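Drarer wall dryer, folding, six bars
Made by Molton. Sold and serviced by Havlíček Household Goods.

The Drarer is a folding clothes dryer for the wall, intended for bathrooms, laundry corners and covered balconies where a standing rack takes too much floor. Closed, it lies against the wall almost like a shelf. When you pull the front bar toward you, the two arms open and lock by themselves. To close it, lift the front bar a little and push.

We have sold this model since February and it replaced the older one with the plastic joints. The joints are now steel, and this was the part that customers complained about the most.

Technical data
Width: 900 mm
Depth when open: 55 cm
Number of bars: 6
Maximum load, evenly spread: 9 kg
Color: white or light gray
Supplied with: wall plate, screws, plugs for brick and concrete

What fits on it

One normal load of shirts, underwear and small towels fits well. Bed sheets can be hung if they are folded once over two bars, but they will dry slower in the middle. Cleaning cloths are best put on the bar nearest to the wall, where the space is too short for a shirt.

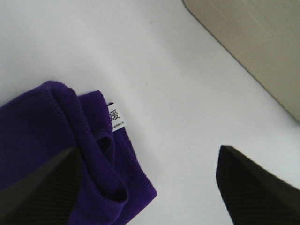 For heavy things such as jeans or a bathrobe, please place them close to the arms and not in the center of the bar. The bars will not break, but with time they can bend, and a bent bar does not slide into its place when you close the dryer.

Mounting

Choose a wall that is dry and solid. On plasterboard you need special anchors, which are not in the box; the Groseteo hollow wall set fits our holes. Hold the wall plate at the height of your eyes – not higher, or you will not reach the back bars – and mark the holes with a pencil. Check with a level before you drill. The dryer hangs on two hooks and is fixed by one small screw from below. Do not forget this screw, even if the dryer seems to sit firmly without it.

Care

Wipe the bars with a damp cloth from time to time. Please do not use powder cleaners. If a joint starts to make noise, one drop of sewing machine oil is enough, and wipe off the rest so it doesn't get on your laundry. 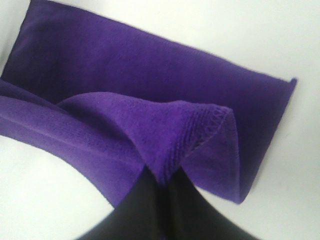

Pascal Lammers writes that he mounted his above the bathtub and is content with it, but he would like the arms to lock also in a half-open position, for days when he has only socks to dry. We passed this wish to Molton. For now the arms have one open position only.

Spare bars and joints can be ordered separately. For questions about mounting, please ask for Kamil Kubíček at our shop.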